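To: skunbridge-cell@lists
Subject: Re: Hutance cell, gripper offset after wrist swap

> Since the wrist was changed the cube goes down 8 mm short of target on
> every cycle. Joint zeros look fine. Has anyone compared the tool frame
> with the model before we re-teach all the points?

Please don't re-teach yet. I loaded the cell's tool file into the simulator at Tiltside and ran the pick without the table or fixtures, so only the arm, the part and the target are drawn. The solver settles after 677 steps, well inside the limit of 3000, so I don't think the path planning is at fault.

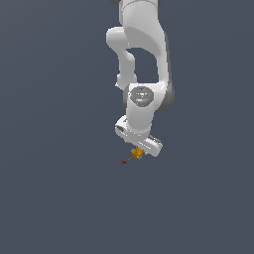

Simulator view, cube held in the gripper, target marker (red) below and to the left.

The tool file still has the flange offset for the old wrist. The new one is longer. Joint zeros would not show this, as they are taken above the flange.

Order of work:

1. Back up the controller.
2. Measure from the flange face to the fingertips with the gripper closed. Use the height gauge, not the tape.
3. Enter the new value in the tool file and reload it. A warm restart does not pick it up.
4. Run 100 cycles at low speed with the Sleiman test block and log the error at each place.

If the error is constant but not zero, check the hand for rotation on its dowel before touching anything else. Please post the log here.

Tiltside simulation desk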